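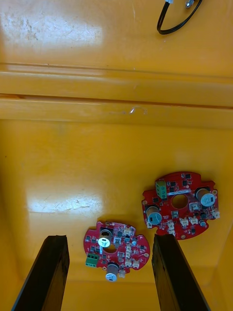

Runde rote Platinen in gelber Kunststoffkiste lagern, reicht das?

Hallo zusammen,

ich räume gerade meine Elektronikecke auf und bin bei den Platinen angekommen. Bisher liegen sie offen in einer gelben Kunststoffkiste, die früher für Kleinteile da war. Darin sind zurzeit zwei runde rote Platinen, eine größere und eine kleinere. Die größere hat in der Mitte ein großes rundes Loch, am Rand Einkerbungen und mehrere kleine Befestigungslöcher, teils mit goldfarbenen Lötflächen. Darauf sitzen eine grüne Schraubklemme und zwei dicke Elkos mit braunem Mantel. Beide Platinen kommen aus Leuchten, die ich für den Flur umbauen wollte. Das Projekt liegt auf Eis, wegwerfen möchte ich die Teile aber nicht.

Meine Fragen dazu:

Kann so eine normale Kunststoffkiste den Platinen schaden, Stichwort Elektrostatik? Die Kiste ist ganz glatt, innen etwas zerkratzt und stellenweise schmierig, ich habe sie nie richtig sauber gemacht.

Muss ich die Elkos vor dem Einlagern entladen? Die Platinen waren zuletzt im Januar in Betrieb.

Und wie lagert man so runde Dinger vernünftig? Stapeln geht wegen der Elkos schlecht, nebeneinander rutschen sie herum, sobald ich die Kiste aus dem Regal ziehe. Das Regal steht im Keller, der ist trocken, im Winter aber kühl.

Ich habe keine Lust, für ein paar Platinen ein ganzes Lagersystem zu kaufen. Mir reicht etwas, das ein paar Jahre hält.

Danke schon mal
Kellerlöter

Verfasst am 1. Mai 2020

Trafohaus
Beiträge: 2481

Zu den Elkos zuerst. Wenn die Platinen seit Januar nirgends angeschlossen waren, ist da mit großer Wahrscheinlichkeit nichts Nennenswertes mehr drauf. Verlassen würde ich mich darauf nicht, vor allem wenn sie an Netzspannung hingen. Du schreibst nicht, womit die Leuchten versorgt wurden. Nimm ein Multimeter, stell es auf Gleichspannung mit ausreichendem Messbereich und miss an den Anschlüssen jedes Elkos. Finger weg von den blanken Stellen, solange du nicht gemessen hast. Steht noch Spannung an, über einen passenden Widerstand mit isolierten Klemmen entladen und danach noch mal messen. Nicht mit dem Schraubendreher kurzschließen, auch wenn das viele so machen. Wenn du unsicher bist, soll jemand draufschauen, der sich damit auskennt.

Zur Kiste: Gewöhnlicher Kunststoff lädt sich durch Reibung auf. Und genau das passiert, wenn die Platinen bei jedem Herausziehen auf dem Boden hin und her rutschen. Kondensatoren und Schraubklemme juckt das nicht, Halbleiter unter Umständen schon. Ob deine Platinen welche haben, die empfindlich sind, kann ich von hier aus nicht sagen. Behandle sie einfach so, als wären welche drauf.

Praktisch heißt das:

Jede Platine einzeln in einen Abschirmbeutel, also die metallisch schimmernden. Die rosafarbenen sind nur antistatisch, sie laden sich selbst kaum auf, schirmen aber nicht ab. Beutel zukleben und beschriften: woher, welche Spannung, funktioniert oder nicht. In zwei Jahren weißt du das nicht mehr.

Die Beutel kannst du dann ohne Weiteres in die gelbe Kiste legen. Vorher auswischen, lauwarmes Wasser mit einem Tropfen Spülmittel, gut trocknen lassen. Kratzer sind egal, der Dreck nicht. Achte auch auf lose Krümel und Kunststoffreste, die wandern gern unter die Klemmen.

Stapeln lass bleiben. Hohe Elkos nehmen Druck von oben übel, vor allem seitlichen. Ich stelle größere Platinen hochkant in Pappstreifen mit Schlitzen, wie bei einer Flaschenkiste. Bei runden Platinen funktioniert das auch, der Schlitz muss nur tief genug sein und darf nicht auf Bauteile drücken.

Beim Keller kommt es auf die Luftfeuchte an. Ein Hygrometer für wenig Geld reicht. Kühl ist für Elkos eher gut, warm altern sie schneller. Nach vier Jahren oder mehr würde ich sie vor dem nächsten Einsatz prüfen und bei älteren Typen die Spannung langsam hochfahren.

Mistham
Beiträge: 4

habe meine seit ewigkeiten in einer keksdose, nie was kaputt gegangen. würde mir da keinen kopf machen

lochraster_nord

Der Tipp mit der Keksdose ist nur halb gut. Blankes Blech unter den Lötstellen und ein noch geladener Elko, das kann knallen. Mit Beutel oder einer Lage Pappe dazwischen geht es.

Ergänzung zum Verrutschen: Das große Loch in der Mitte kannst du nutzen. Ich habe mir für ringförmige Platinen ein Brettchen mit einem Rundholz gemacht, etwas dünner als das Loch. Darüber kommt die Platine im offenen Ring, darunter eine Scheibe leitfähiger Schaumstoff. Nachteil ist, dass der Beutel dann wegfällt, also nur bei Sachen, die man bald wieder braucht. Für mehrere Jahre würde ich es wie Trafohaus machen.

Kabel gehören übrigens nicht mit in dieselbe Kiste. Stecker aus Metall schlagen beim Herausziehen gegen die Bauteile, und irgendwann hängt eine Schlaufe hinter einem Elko. Ein eigener Beutel für die Kabel genügt.

Kellerlöter

Danke euch. Die Leuchten liefen mit Netzteil, gemessen habe ich inzwischen trotzdem, an beiden Elkos der großen Platine steht nichts mehr an. Abschirmbeutel sind bestellt, die Kiste wird am Wochenende ausgewischt. Das mit den Pappstreifen probiere ich zuerst, ein Rundholz müsste ich erst kaufen.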